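Plumunness Fraud Awareness Project
Progress report to the Vekis Fund, January 24, 2025

Calls and complaints

We logged 1,839 contacts this period, of which 229 described an advance-fee approach: a prize, a loan or an inheritance, released once the target pays a "handling charge." I would not read much into the rise. We changed the intake form halfway through, and the new one asks about fees directly.
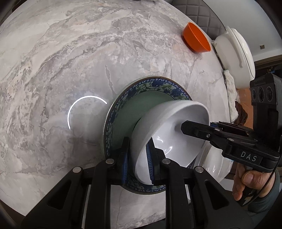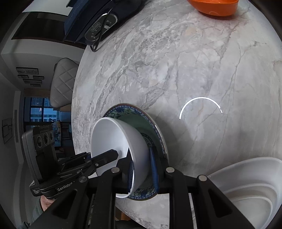

Home sessions

Quách district had 49 home sessions. Attendees scored better on the quiz afterward, as people do when they have just heard the answers. Whether they hang up on a caller in six months is another matter — we have no data on it yet.

Pomance screening tool

The trial flagged five suspect numbers, all already on our own list. The supplier calls this validation. I call it an expensive copy of our list, and I suggest holding the second payment until the February review.

Still open

Repeat victims are probably undercounted. Many will not give a name twice.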